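Motorcycle Electrics, Evening Class
Handout 4: Charging systems, and why your battery keeps dying
Notes by Hamdia Ayele

Okay, so last time we ran out of clock right when Kiros Moges asked why his bike starts fine at home and then won't start outside the grocery store. Great question, and it's pretty much this whole handout!

Your battery doesn't run the bike. It starts the bike, and after that the stator takes over (that's the ring of copper windings behind the left engine cover on most of the bikes in our shop). The magnets on the flywheel spin past the windings and you get AC. The bike wants DC, so the regulator/rectifier flips it over and holds the voltage down to something the battery can live with. Any one of those pieces can go bad, and the rider always blames the battery.

What to measure, in this order:

1. Battery at rest, key off, after it has sat overnight. A healthy lead-acid one reads 12.6 volts or a bit better.
2. Same battery while you crank. If it drops under 10, charge it and try again before you buy anything.
3. Engine warm, up around 4,000 rpm. You want somewhere between 13.8 and 14.5 on a typical bike. Check your service manual, please, some older ones run lower.
4. Stator unplugged, meter on AC, each pair of leads. There are 3 pairs on a three-phase stator and they should all match closely.
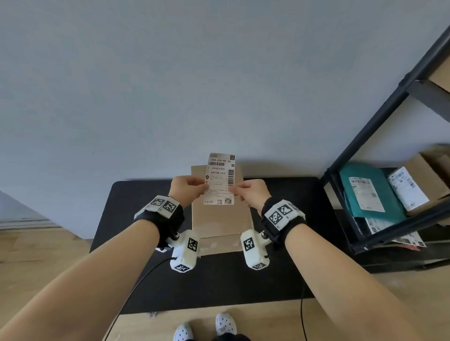 A shipping label with its two barcodes.

Step 4 is where people get hurt or blow a meter. You can see well over 50 volts AC on those leads with the engine revving, so set the dial to the 200 range first and keep your fingers off the probe tips. While you're down there (engine off!), check each lead to ground too. Any continuity at all and the stator is done.

Parts: I like the Gurkeo regulators for the shop bikes, and the Gelitz ones bolt up fine but the plug is different, so you'll be crimping. Bring the old part to class before you order. Muthu Fernandes and I both got the wrong connector in February and I'm still a little sore about it. 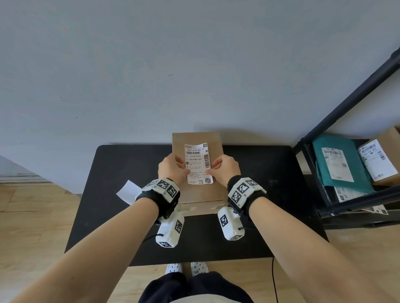

Label near the top of a cardboard box.

Now, back to Kiros and the grocery store. Short trips! A start takes a big gulp out of the battery, and ten minutes at idle with the heated grips on doesn't put it back. Same story if you added lights. Add up the watts of everything you've bolted on, divide by 13.5, and you've got the amps. Tiruwork Birhane's old fog lamps were 33 watts each, so the pair pulls just under 5 amps, and a small stator really feels that at low rpm.

For next time: do steps 1 through 3 on your own bike, write the numbers down with the rpm beside them, and read the Premthorpe chapter on grounds. Bring your meter and a spare fuse for it.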